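# Old school photographs with no names on them: where do we start?

I help out in the history room at the Mandolport school. We have one long room, two glass cases and a closet. In October a family donated the contents of an attic, and in it were 782 loose photographs, nearly all of them taken at the school or at the old boarding house on Treltora Road. Very few have anything written on the back. Some have a year in pencil. A lot of them have been glued into albums at one time and pulled out again, so there is black paper stuck to the backs.

I have been a seasonal worker at museums before, but only at the front desk. I never dealt with the collections side. My questions are:

- Should I number them first or try to identify people first?
- Is it all right to write on the backs?
- Can former students handle the originals when they come in to look?

We have a flatbed scanner and a computer that runs Telley, the catalog program the district gave us. There is no budget to speak of until next summer. The family would like to see something on display for the alumni weekend, and I don't want to promise too much.

Posted by Eun-ji Bang

---

## 3 answers

### Answer 1 (accepted)

Number first. If you start with names you will be moving prints around for months with no way to say which one you are talking about.

Before you number anything, write down how the photographs came to you. If they were in envelopes or boxes, keep those groups together even if they look random. A stack that one person kept in a shoebox was often all taken in the same few years, and you can use the pictures you can identify to date the ones you can't. Save the envelopes too. I have gotten more names off envelopes than off the backs of prints.

Use a soft pencil on the back, near a corner, with the print face down on clean glass or a hard board. Press lightly. Some later prints have a plastic coating and pencil won't take. Put those in a sleeve and write the number on the sleeve before the print goes in. No ballpoint, no sticky labels. Leave the black album paper alone. You can damage the print getting it off, and there may be writing under it that somebody with training can recover later.

For visitors, scan and print copies. We put ours in 3-ring binders, one picture to a page with the catalog number at the bottom and blank lines beside it. People write straight on the page. Ask them to put their own name and the years they attended, so that when two people disagree you know who said what. You will get disagreements. Record both names and don't pick a winner.

In Telley, make a separate field for "identified by". The default record has only one notes box and everything ends up in there. It took me 5 weeks to pull our names back out of it.

On the alumni weekend, I would put up 58 or fewer. That is what fit on our two walls, and people stopped reading well before the end. Use copies on the walls. Light fades the originals.

Get the donation in writing too, if you haven't. It should say who owns the photographs now and whether you may publish them.

Tharushi Pathirana

### Answer 2

We just put them all online and let people comment. Got a bunch of names that way. Some of the comments were wrong, and one family asked us to take a picture down, so maybe have a plan for that.

Posted by Ha

### Answer 3

I agree with the first answer on numbering. Two things to add.

Visit the older alumni if they can't come to you. Take one binder, not all of them, and plan on an hour. My aunt was good for 6 pages and then she was tired, but she gave us the whole kitchen staff and the name of the bus driver. Record the talk if they are willing. The stories that come with the names are worth as much as the names, and you won't remember them by the time you are back at your desk.

Also check old yearbooks and the school newspaper for the same faces. Team pictures are the easiest because they were usually printed with a full list, row by row. Watch out for married names. We had one woman in the catalog as two people for years.

If the prints smell sour or the backs feel damp, keep them away from the rest of your collection and ask the state archives for advice. Ours answered by email and didn't charge.

Posted by a member in Treltora

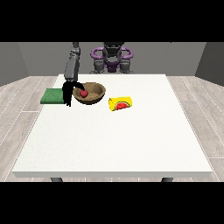 *Table with green pad and brown bowl (computer rendering)*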